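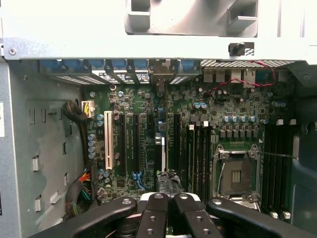

Section 4. Setting Up a Reading Group Edition

This section covers building a shared edition of a Greek or Latin text in Ornus, with a translation in the facing column and notes that the whole group can see. It assumes that you have installed Ornus, entered your license key, and downloaded the Stalthorpe text library as described in Section 2. If you only want to read a text by yourself, skip to Section 5.

Last revised May 15, 2021.

4.1 Before You Begin

You will need:

An organizer account. Reader accounts can open a group edition and add notes to it, but they cannot create one.

The title of the work, and the book or speech you plan to read first.

A translation, if you want one in the facing column. You can use one from the Stalthorpe library or import your own as a plain text file.

Note: A translation you import stays in your group edition and is not added to the library. You are responsible for checking that you are allowed to share it with your group.

4.2 Creating the Edition

1. Open Ornus and choose File > New Group Edition.

2. Type a name for the edition. Readers will see this name in their list, so include the work and the term, for example "Anabasis, November group."

3. Click Choose Base Text. The library opens with works listed by title. You can type the English or the Latin form of a title in the search box. Greek titles can be typed in Greek letters or in plain transliteration without accents.

4. Select the work and click Use as Base Text.

5. Under Range, choose Whole Work or Selected Books. A smaller range loads faster and gives readers less to scroll through. You can extend it later from the same window.

6. Click Create.

Caution: The base text cannot be changed once a reader has added a note. If you picked the wrong edition of the Greek or Latin, fix it before you send out invitations. After that, the only way to switch is to create a new group edition and copy the notes over one at a time.

4.3 Choosing a Reference System

Every passage in Ornus has a reference, and notes are attached to references. There are two systems for prose works.

Standard uses book, chapter, and section, as in most printed editions. A citation looks like this: Anabasis 1.2.9.

Peñalver divides the text by sentence and numbers the sentences from the start of each book. It is useful for beginners who are reading a few sentences at a time, and for comparing word order between the text and the translation.

To set the system:

1. Open the edition and choose Edition > References.

2. Select Standard or Peñalver.

3. If you want readers to see both, check Show Second System in Margin.

4. Click Apply.

Note: Readers who use a printed book along with Ornus will need Standard. Peñalver numbers do not match any printed page.

Verse works always use line numbers, and the References window is grayed out for them. Where editors have moved or bracketed a line, Ornus keeps the traditional number, so the numbers in the margin may run out of order. This is not a fault in the download.

4.4 Adding a Translation

1. Choose Edition > Facing Column > Add Translation.

2. Pick a translation from the list, or click Import and find your file.

3. If you imported a file, Ornus asks how it is divided. Choose By Chapter if each chapter starts with its number on a line by itself. Choose No Divisions if it has no numbers.

4. Click Align. Progress is shown at the bottom of the window.

5. When alignment is finished, scroll through the first few chapters and compare the two columns. Where a chapter of the translation sits next to the wrong chapter of the original, click the small arrow between the columns and move it up or down.

Older translations often run chapters together or leave sentences out. Ornus marks a suspected gap with a gray bar. You can leave the bar in place or right-click it and choose Hide.

Caution: Do not edit the imported file while alignment is running. Ornus will stop and you will have to start the alignment again from step 1.

To keep readers from looking at the translation too early, check Hide Facing Column Until Opened. Each reader then sees the original alone and can open the translation one chapter at a time.

4.5 Fonts and Accents

Ornus displays Greek in the Pekiditz font, which is installed with the program. If breathings and accents appear beside the letters instead of above them, the font has been replaced by one from your system.

1. Choose Settings > Display > Greek Font.

2. Select Pekiditz and click Apply.

3. Close the edition and open it again.

If Pekiditz is not in the list, run the installer again and choose Repair. Your editions and notes are not affected by a repair.

For Latin, the Display window has a check box for long marks over vowels. They are available only for texts that carry the word "Marked" after the title in the library.

4.6 Inviting Readers

1. Choose Edition > Readers.

2. Type or paste the email addresses, one to a line. A group edition can have up to 200 readers.

3. Choose what readers may do: Read Only, Read and Comment, or Read, Comment, and Tag.

4. Click Send Invitations.

Each reader receives a link. Readers who do not have Ornus can follow the link and read in a web browser, but they cannot add tags there.

Note: A reader who is removed from the list loses access right away. That reader's notes stay in the edition under the label Former Reader unless you delete them.

4.7 Checking the Edition

Go through this short check before your first meeting.

1. Sign in with a reader account and open the edition from the invitation link.

2. Go to a passage by typing its reference in the box at the top left.

3. Add a note to any word, then sign in as the organizer and confirm that the note appears.

4. Delete the test note.

If the note does not appear, choose Edition > Sync Now. If you see Error 41, the edition is open on another computer under the same account. Close it there and sync again.

For exporting notes and printing a passage with its vocabulary, see Section 6.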